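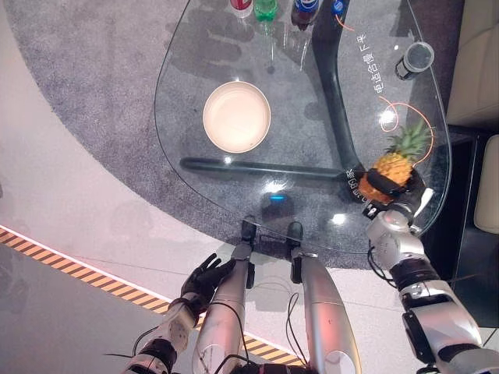 Sorkmont humanoid cell - progress report for May
Prepared for the Prusik fund by Mehrangiz Hosseinzadeh

Dear all,

Thank you for your patience with this one, and for the kind notes after the last report. It has been a month of looking after the machine more than teaching it anything new, and I would like to walk you through where the time went.

The largest job was the right wrist. By the end of April it had developed a small amount of play, enough that the hand drifted a little when it carried something heavy out to the side. We took the wrist fitting off, cleaned it, replaced the bearing and put it back with new screws. Ansari supplied the bearing and were very good about getting it to us quickly. After that we redid the joint zeroing on both arms, which took two evenings because the first set of numbers for the left elbow made no sense to any of us (a connector had not been pushed all the way home - my own doing, I'm afraid).

The cell itself is laid out as we agreed in the winter. The glass table stays on the gray carpet, inside the striped floor line, and the robot works at its near edge. We still use the pineapple and the cream bowl for the check after service. A pineapple is a good honest test piece, with its rough skin and awkward crown, and a hand that is out of adjustment tends to show it quickly.
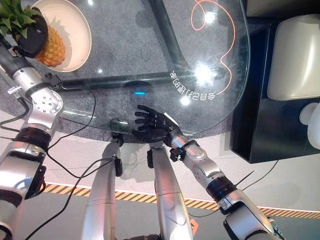 Left hand on the pineapple in the bowl, right hand open over the near edge of the glass.

We logged 808 placement attempts over the month, and 32 of them were stopped by the operator. Most of those stops came before the wrist repair. I would not read too much into the improvement yet, as we also slowed the arms down a touch while the new bearing settled in.

Cables remain my main worry. They run loose near the arms and legs, and I would dearly like to see them properly routed before we lengthen the working sessions. Zivanix have quoted 3704 dollars for a full set of sleeves and clips, fitting included. It is more than I had set aside, but the remainder of the spares line would cover it, and I would be grateful for your approval to move the money across.

Still open at the end of the month:
Left hand finger tension, to be checked again after six more sessions
Written service sheet for the wrist, half drafted
Spare bearing for the left side, ordered from Ansari

With warm thanks as always,
Mehrangiz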